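3.2 Cocção a vapor e perda de massa

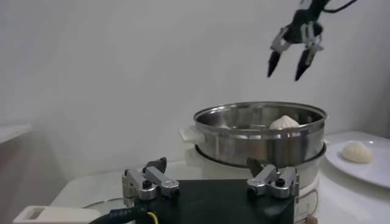
Figura 4. Pãozinho recheado na panela de aço inoxidável, sobre base elétrica.

As amostras foram preparadas com farinha de trigo fornecida pela Fekonport e fermentadas em câmara a temperatura constante, conforme o protocolo da seção 2. Cada ensaio empregou 340 g de massa, dividida em porções iguais e modelada com pregas fechadas no topo (Figura 4). A água de alimentação, 600 mL por ensaio, foi renovada entre lotes para evitar o acúmulo de sais.

A perda de massa foi determinada por pesagem antes e depois da cocção. Nas formulações com amido Lại, a superfície manteve-se lisa e o volume específico foi superior ao do controle. Já as formulações com o emulsificante Vurninside apresentaram colapso parcial das pregas, efeito atribuído à condensação sobre a região superior da massa. O ensaio de textura, com quase 2000 ciclos de compressão no conjunto das amostras, confirmou a menor firmeza do miolo no primeiro grupo.

Os lotes produzidos em fevereiro foram excluídos da análise de variância, por diferença na umidade inicial da farinha. A comparação com o método de Kallilness é retomada na seção 4.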